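Household Handling Project – progress report to the Forsberg fund
Reporting period: May to date
Prepared by Peiyu Meng

Collection with the hand-held grippers continued through the period at the Trodley site. We are behind plan on the home-care tasks (scissors, bottles, cloths) and ahead on the simpler pick-and-place work. The delay comes from a hardware fault, described here as the grant terms require.

On an evening session one of the grippers closed while the operator had a finger between the jaws. Shaohua Fu was holding it and got a pinched fingertip. He had no cut and did not need treatment. We stopped for the night and took both grippers of that type out of use. 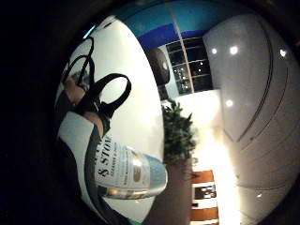

Scissors and a bottle of cleaner and polish, home-care task, Trodley.

Yuxi Tang went through the logs the next day. The trigger sensor had dropped out 11 times that week, for a fraction of a second each time. On a dropout the firmware should hold position. Ours read the missing value as zero, and zero means fully closed. The cause of the dropouts was a worn cable where it enters the handle – the Barnier connector itself tested fine.

Work done since:
Cables replaced and clamped at the handle.
Firmware changed so that a lost signal cuts motor current.
Closing force limited until the new firmware has been signed off.

We lost four working days to this, and some 2 hours of recordings have been set aside because the jaw position in them can't be trusted. The Kindach arm was not affected, as it uses a different controller.

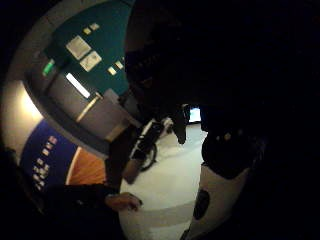
Zdeňka Ondrejka would like the force limit to stay in place for good. Her view is that a software fix doesn't cover a motor driver that fails on its own, and that the operators should have a stop they can reach with the free hand.

We agree about the stop and have priced one. It fits within the present equipment line. The permanent limit is still open – at the lower force the jaws slip on full bottles, and Zhuoran Dong is testing softer pads to see if they make up the difference. Results will be in the next report, along with a revised schedule for the home-care tasks.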